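Sorting Small Parcels on a Belt Line: Project Report, Module 101

This site uses cookies to remember your settings. Accept / Manage choices

1. Purpose

The project looked at how a short packing line could be laid out in the Sangkhawat workshop so that one person can load, check and clear it. The work ran over 12 weeks and finished in January. Boonmee Pongsiri supervised.

2. Method

Two layouts were compared. In the Pakura layout, parcels were checked at the loading end. In the Wemia layout, they were checked halfway along the belt and faulty ones were dropped into a bin. Belt speed was the same in both. Stoppages were written down by hand on a log sheet.

3. Results

The Wemia layout gave fewer stoppages. Most of those left were caused by soft parcels turning against the side rail. Reaching down to the bin slowed the checker slightly, but no parcel had to be carried away from the line.

4. Line as built

The belt is dark green and matt, with a thin aluminium rail on the far side and a wider grooved one on the near side. A blue plastic bin sits under the near side. The wall behind is made of flat white panels.
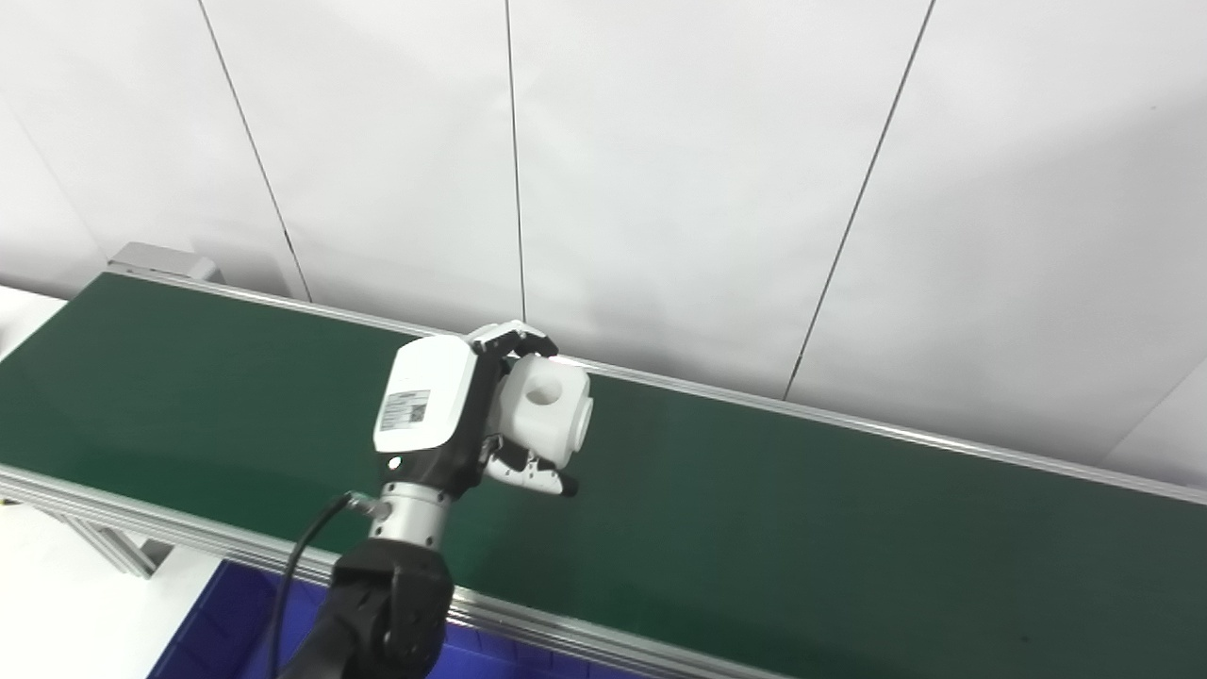
5. Further work

Guides should be tried on both rails. The log sheet needs a column for parcel type.

Comments

Dikeck: Was the belt speed changed at any point?

tomasz_b: Section 2 says it was kept the same.

Dikeck: Missed that, thanks.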